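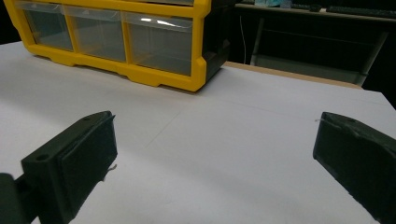 Last updated: January, 9:14 pm

So I finally bought a proper organizer for all my tiny stuff, and I'm way more excited about it than a grown adult should be! It's a yellow and black case with a carrying handle on top and little clear drawers across the front. I'd been putting it off for ages (my "system" was 14 old jam jars and a cookie tin that wouldn't close), but Ukex had a sale and I caved.

First job is deciding what goes where. I've got a bag of 216 Zutard beads that I want split by color, plus sewing machine needles, snaps, picture hooks, and those little felt pads that go under chair legs. The heavy stuff goes in the bottom row, so the case won't get tippy when I grab it by the handle. Beads get the middle. Anything I reach for every day goes up top.

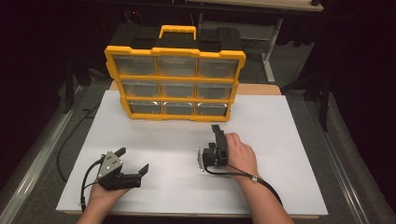
Nine drawers, three rows, nothing in them yet.

I love that you can see through the fronts, but I'm labeling them anyway. I know myself. Two months from now I'll be squinting at a gray blur wondering if it's snaps or hooks. I had a roll of Tosh label tape somewhere... it's probably in the cookie tin.

The other thing I'm trying is sorting on a big white surface. My last attempt was on a patterned tablecloth and I was finding seed beads in the fringe until spring.
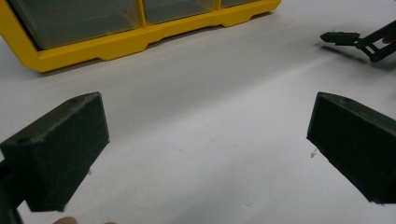 With beads I like to pour out one small pile at a time and push each color off to its own side with an index card. Slow, but kind of soothing with the radio on. The jars are going back to the kitchen, except for 2 that I'm keeping for buttons, because the Skevano coat buttons are huge and I doubt they'd fit in a drawer. If you've got a good trick for storing big buttons, leave it in the comments, please!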